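Sorting Rules for a Toy Basket
Student project report, Damia group

The Prernix storage guide, which we were given at the start of the module, claims that a basket of blocks stays tidy if every piece is sorted by colour. We doubted this from the first session. Colour is easy to name and pleasant to look at, but it says nothing about what fits where.

We tried two rules over 13 sessions in the Leinonen room. Under the first, blocks of one colour went in the basket together. Under the second, only large blocks went in and the small ones stayed on the table for a separate tin. We used an open wicker basket with low sides, which I still think was a poor choice for anything small.

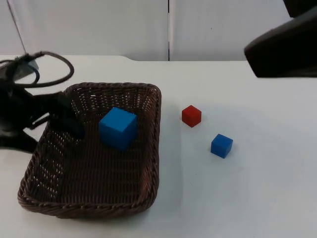 Does a blue block always belong with the other blue blocks?
Only under the colour rule. Under the size rule a small blue block goes with the small red one, and the large blue block goes in the basket alone.

Our results favour size, but I would not lean on them. The colour rule produced 17 misplaced blocks and the size rule 8, yet we ran the colour sessions first, when everyone was still learning. The group wanted to call this a clear win. I asked for that phrase to be taken out of the draft.

The Gekatus scoring sheet did not help either. It has one box for "tidy" and gives no idea of what tidy means, so two of us marked the same basket differently in August and both marks were kept.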